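How to Compare Head Cameras for Recording Shelf Tasks

Posted August 27, 2024

If you want to teach an arm to tidy a shelf, sooner or later you need to record a person doing it, and the camera you wear on your head matters far more than I expected when I started! I've spent most of the summer swapping two of them back and forth, a Farkden wide-angle and a Lunde with a narrower lens, and I've ended up with a little routine that makes the comparison fair. It takes an afternoon and it's good fun.

What you need

Two or more cameras that fit the same headband. A shelf or worktop against a plain wall. A small pile of household packets and rolls, some shiny and some matt. A tape measure, masking tape and a timer. I log everything through a Sturine controller, but a laptop will do.

Step 1. Set the height and tilt

Measure from your eyes to the front of the shelf and write it down. Mine is 70 cm when I stand comfortably. Put a strip of tape on the floor for your toes so you come back to the same spot each time.

Now tilt the camera. Start at 23 degrees below level, do a few reaches, and check that both hands are in view when they touch the stock at the back. If you're losing your fingertips at the bottom, tilt further down. Do this again for each camera, as the same angle won't suit both lenses (I wasted a whole morning learning this one).

Step 2. Fix the exposure

Turn off automatic exposure. A dark shelf with a white wall behind it is about the hardest thing you can give a small camera, and on automatic it will hunt up and down every time your sleeve goes past. Set it so that white goods still show an edge against the wall, then see what you've got left in the dark areas. The Lunde was lovely at this. The Farkden needed a lamp off to one side.

Step 3. Choose one job and repeat it

Pick something that uses both hands. My favourite is squaring up a stack of tissue packs, with a palm at each end. Clear film throws little highlights, white packs on a white wall test the exposure, and the fingers curl round the ends where a camera can easily lose them. Do 8 runs with each camera, and knock the stack out of line again between runs.
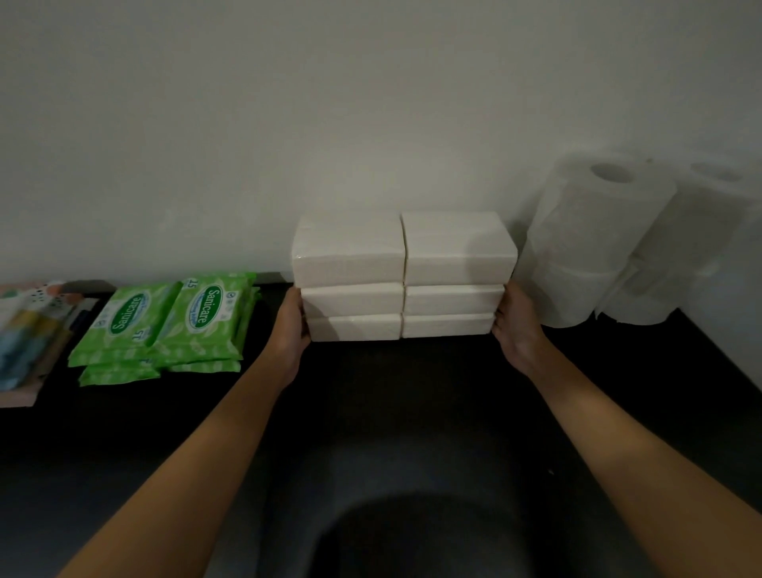
Squaring up six tissue packs, with Sanicare wipes to the left and paper towel rolls to the right.

Keep the neighbours in. It's tempting to clear everything away, but an arm working on a real shelf has to cope with other goods close by, and you'll want to know how well each camera separates them. Soft packets lying over one another are brilliant for this. So are rolls stacked in the corner of your view, where a wide lens goes soft first.

Step 4. Score the recordings

Go through each run and give it a mark out of 6, one point for each of these:

Both hands visible at the moment of contact
Finger positions clear on the left
Finger positions clear on the right
Gaps between packs easy to pick out
Small print on nearby goods readable
No flicker in the wall

Score all the runs from one camera before you start on the other, then go back and redo the first two. My marking always gets stricter as I go on.

Step 5. Try it on the arm

Feed both sets to whatever you're training and run the same job. I use a Dandale arm with plain two-finger grippers, so I care a lot about seeing where the palms press. If yours has a suction cup you may care more about the flat tops of the packs, and your scores should lean that way.

Which one did I keep?

The Lunde, for shelf work. I still reach for the Farkden when the job moves about, say carrying things from a trolley, and I'm hoping to test both again in November with a second camera on each wrist. If you try the routine with different cameras, do send me your scores and the tilt angle you settled on!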